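Search vacancies Enter keyword or town Search

January
Posted by Hawi Araya, Derese Housing Services

Inventory Clerk (Furnished Lettings), Ilport

Derese Housing Services manages furnished flats and shared houses in Ilport on behalf of private landlords. We wish to appoint an inventory clerk to record the condition and contents of properties at the start and end of each tenancy. The post is permanent and part-time, three days a week, and reports to the lettings manager, Iolo Cadwaladr.

The work

The clerk visits each property before the keys are released and prepares a written schedule of condition. The schedule covers walls, floors, windows, fixed furniture, loose furniture, kitchen goods and meter readings. A second visit is made when the tenant leaves, and the two records are compared line by line. Where there is a difference, the clerk states whether it falls within fair wear. Decisions on deposits are made by the lettings manager and do not form part of this post.

Most properties are on the Flakach estate or within walking distance of it. A small number are in Grellura and are reached by bus. Travel between properties is paid time.

Schedules are written on a tablet using our own template. Entries are short and follow a fixed order: item, material where known, colour, condition, location. Terms such as "good" and "fair" are defined in the clerk's handbook and must be used as defined. Cupboards are opened and recorded inside as well as out, including shelves, hinges and any holes in the doors. Small household goods such as lidded bowls are entered singly. 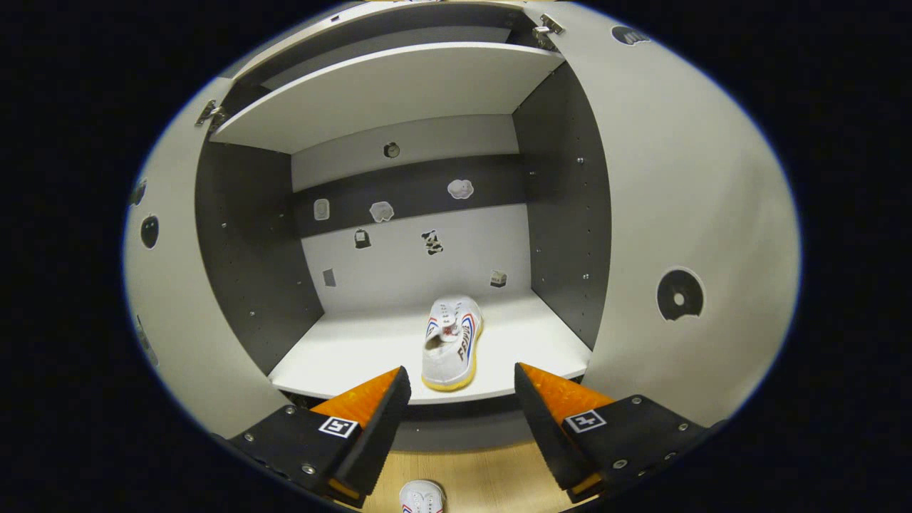
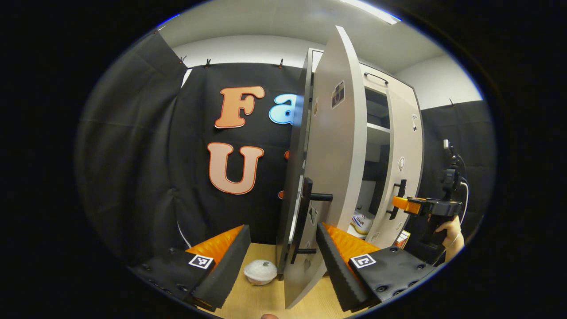 What we need from applicants

Essential:
- clear written English and accurate spelling
- ability to work alone in empty properties and to keep to a set timetable
- ability to climb stairs and to carry a folding step and a small tool bag
- basic use of a tablet or laptop

Desirable:
- earlier work in lettings, removals, insurance or stock control
- knowledge of common furniture materials and finishes
- a full driving licence

No formal qualification is required. Applicants without earlier experience will be considered if the written exercise is of a good standard.

Training and terms

New clerks shadow a senior clerk for two weeks and then complete five schedules under supervision. The probation period ends when these have been checked and signed. Annual leave is 18 days, with public holidays in addition where they fall on a working day. Visits are booked between 9 am and 4 pm. Weekend work is not required.

How to apply

Send a CV and a covering letter of no more than two pages to Hawi Araya at the Ilport office, by post or by hand. The letter should state which days you are able to work and give the name of one referee. Applications by telephone are not accepted.

Applicants selected for interview will be asked to write a schedule of one furnished room at our office. Paper and a template are supplied. Interviews are held on a Friday, and travel costs within Ilport are refunded on production of a ticket.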